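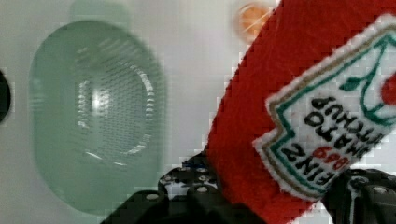 N.º 333

Sábado fui finalmente fazer o percurso da greve de Escobar, que andava para fazer desde março. É uma visita guiada a pé pela antiga zona mineira, com saída às 11 em ponto junto ao portão da lavaria. Cheguei dez minutos antes e já lá estava quase toda a gente, de chapéu e garrafa de água.

Quem guia é Arnulfo Henao, que trabalhou muitos anos no arquivo da companhia e conhece os papéis melhor do que as pedras. Disse-nos isso logo à partida, e avisou que ia parar muitas vezes para ler. Trazia uma pasta com cópias das folhas de pagamento, dos relatórios do capataz e de duas cartas que uma mulher do bairro de cima escreveu ao irmão durante a greve.

Para quem não conhece a história: os mineiros de Escobar pararam por causa do desconto do carboneto. A companhia passou a cobrar-lhes a luz com que trabalhavam debaixo da terra, e o desconto vinha na folha ao lado da renda da casa e das compras na cantina. Na primeira semana a paragem foi só no poço Graton. Depois juntou-se o pessoal da lavaria, quase tudo mulheres, e a partir daí a mina ficou parada de vez. Ao fim de três semanas chegou a tropa e houve mortos no largo da cantina. Quantos, depende de quem conta. O relatório oficial fala em 3. A lista que as famílias fizeram, e que está hoje na parede da capela, tem 11 nomes.

O percurso segue a ordem dos acontecimentos. Começa na lavaria, sobe pela linha do carrinho até ao poço e desce pelo outro lado, pelas casas, até ao largo. A subida custa mais do que parece no mapa. O caminho tem brita solta e não há sombra nenhuma até ao poço, por isso levem calçado a sério. Uma senhora do grupo foi de sandálias e fez metade da visita apoiada no braço do marido.

No Graton resta a torre e uma parte da casa das máquinas. Henao leu ali a folha de pagamento de um entivador, linha por linha. No fim do mês, feitos os descontos, o homem ficava a dever dinheiro à companhia. Já tinha lido coisas destas em livros, mas ouvir os valores em voz alta, no sítio, faz outra impressão.

O que me interessou mais foi a parte das cartas. A mulher fala pouco da greve. Escreve sobre o preço do azeite, sobre uma cabra doente, sobre o barulho que deixou de haver à noite – as bombas estavam paradas e ninguém no bairro conseguia dormir com o silêncio. Só na segunda carta diz que há soldados na estrada, e pede ao irmão que não venha.

No largo estivemos parados bastante tempo. O edifício da cantina foi rebocado e pintado e serve agora de armazém. Não há placa. Godfrey Athumani, um historiador que ia no grupo e que estuda greves mineiras noutros países, perguntou se alguma vez se tinha pedido uma. Henao respondeu que sim, mais do que uma vez, e que o problema é a discussão do número: uns não aceitam a placa com o oficial e outros não aceitam nenhuma sem os nomes. Entretanto fica a lista da capela, que está aberta quando há missa ou quando se pede a chave na casa ao lado.

A visita durou três horas, uma a mais do que estava anunciado. É gratuita, mas convém avisar antes porque o grupo é limitado. No fim comprei o caderno com a transcrição das cartas, edição simples, agrafada, com um mapa do percurso na contracapa. Tem algumas notas que Henao não leu no caminho, sobretudo acerca das mulheres da lavaria, e quero voltar a esse assunto quando o acabar.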